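## 4.2 Who gets a second hearing

The most exciting result in our data concerns timing. We read 746 parole files from the three districts served by the Staleck court, and coded each one for the date of the first hearing, the kind of lawyer present, and whether a review was ever granted. People who met a lawyer before their first hearing were far more likely to get a second one, and the gap held across every age group we tested. We had expected a small effect at best — this one is hard to miss!

Of the 746 files, 220 recorded a review. We then asked how many of those reviews began with a request from the prisoner and how many came from the court itself. Rondonuwu's earlier work on the Mandagi district suggested that courts seldom act first, and our files support her reading strongly. 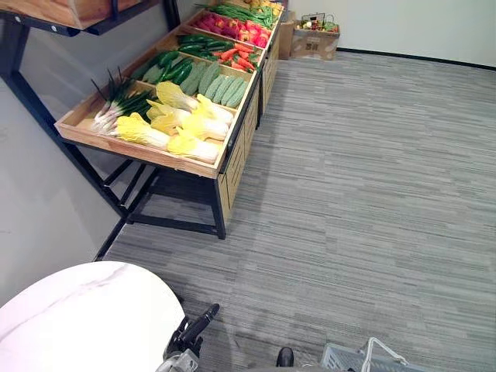
*Figure 3. Vegetables on a display stand.*

The same pattern appears when we split the files by offense. Drug cases make up the largest group, and they are also where early legal help seems to matter most. A prisoner with a short sentence often leaves before a review can be scheduled, so we ran the model again without those files. The effect grew stronger, which delighted us and sent us straight back to check the coding.

Yanti Rondonuwu kindly shared her notes from 40 interviews with former prisoners, and these add a great deal that court files leave out. Many spoke of forms that arrived late or in the wrong language — a problem our coding sheet had no column for. We take up those interviews in Section 5.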